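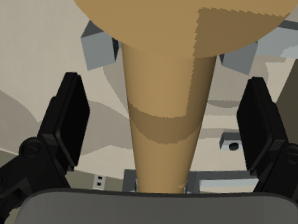
Robot Work Cells: Purchasing and Planning FAQ
Hirnanville Office of Technical Programs
Updated November 2020

Print this page | E-mail this page

Which projects does this page cover?
It covers requests for a robot arm, gripper or related fixtures under the Cinetti assembly project and the Antunes training lab. Requests for mobile equipment follow the general purchasing rules.

Must a task be simulated before funds are requested?
Yes. Each request must include a simulation of the proposed task, with the arm, the table and the parts to be handled. The Waken planning worksheet lists the files to attach.
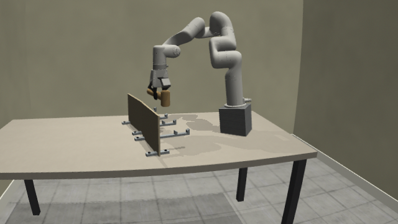

Simulated layout: arm on its pedestal, gripper holding a peg, board and brackets on the table.

What should the budget include?
The arm is seldom the only major cost. Please list the gripper, mounting, table, safety equipment, installation, training and spare finger pads on separate lines. Software licenses that renew each year belong under operating costs – not under equipment.

How many quotes are required?
Two written quotes are required for the arm. Fixtures made in our own shop need only a shop estimate.

How long does a review take?
Allow six weeks from the date a complete request is received. Requests for the next budget year are due in April.

Can a gripper be bought separately at a later date?
Yes, provided the request names the arm it will be fitted to. Reach and payload should be checked again with the new gripper in the model – results from an earlier gripper will not be accepted.

Is floor space assigned with the purchase?
No. Space is requested on the facilities form, which should be filed at least four weeks before delivery.

Print this page | E-mail this page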